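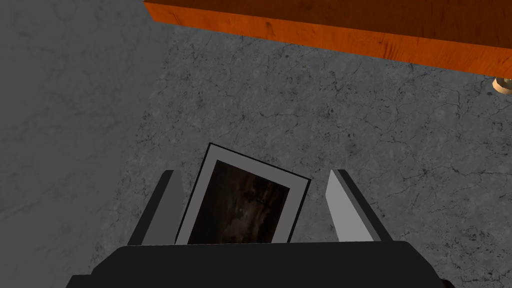 Pinza sujetando un cuadro pequeño sobre suelo de mármol gris (render).

Imprimir | Enviar por correo

Fundas para móvil: notas tras cambiar tres veces de material

Mayo de 2018

Desde enero he usado tres fundas en el mismo teléfono, una por material: silicona, TPU y policarbonato rígido. El terminal es de 5,5 pulgadas, con trasera de cristal y marco de aluminio. No tengo laboratorio, solo una báscula de cocina, un calibre y bastante paciencia.

La primera fue la Lulano de silicona. El agarre es bueno, pero el acabado atrae toda la pelusa del bolsillo y cuesta sacar el teléfono del pantalón. El reborde frontal sobresale lo justo para que la pantalla no toque la mesa cuando se deja boca abajo. Con un protector de cristal templado de 0,33 mm ese margen casi desaparece. Los botones de volumen quedan cubiertos y el recorrido se nota más largo. A las pocas semanas la esquina inferior izquierda se había dado de sí y se salía al tirar del cable.

Bimla Khurana me comentó por correo que en la suya pasó lo mismo – misma esquina, mismo modelo – y que la solución fue cambiar a TPU.

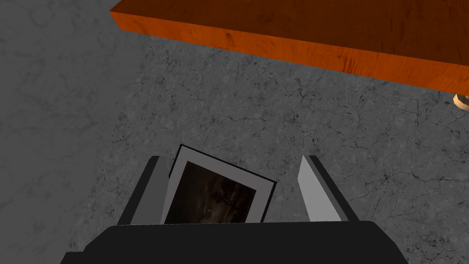

Dedos de la pinza, separados.

La segunda fue la Grodico de TPU transparente. El teléfono con la funda puesta marca 186 gramos en la báscula. Ajusta mejor que la silicona y no cede en las esquinas. Los recortes del altavoz y del conector están bien centrados, aunque el del conector es estrecho: un cable con carcasa gruesa no entra hasta el fondo. El punto débil es el amarilleo. Empezó por los bordes y se ve más sobre un teléfono blanco que sobre uno negro. Limpiar con alcohol isopropílico no lo corrige, es un cambio del propio material.

También aparece el efecto de mancha húmeda entre el TPU y el cristal trasero. Las fundas con microtextura de puntos en la cara interior lo evitan. La mía no la lleva.
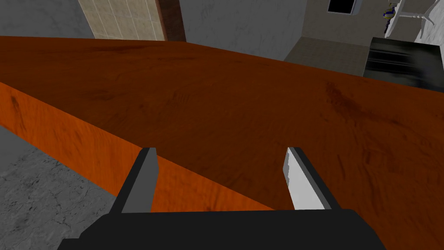

Pinza abierta frente a una superficie de madera (render).

La tercera, la que llevo ahora, es la Larnolden de policarbonato. Es la más delgada de las tres y la que peor se quita: hay que empezar siempre por la esquina de la cámara, nunca por el centro del lateral. Deja al aire el borde superior y el inferior, así que la protección frente a caídas de canto es limitada. La carga inalámbrica funciona con las tres, sin necesidad de recolocar el teléfono en la base.

Shih-chieh Kwok preguntaba en los comentarios por las fundas de tipo libro. No las he probado. Las que llevan cierre magnético pueden alterar la brújula, y uso mapas a diario.

Para quien no quiera leer lo demás: TPU con microtextura si el teléfono se cae a menudo, policarbonato si molesta el grosor. La silicona no la repetiría. Queda pendiente medir el reborde de la Larnolden con el protector puesto, cuando recupere el calibre.

Imprimir | Enviar por correo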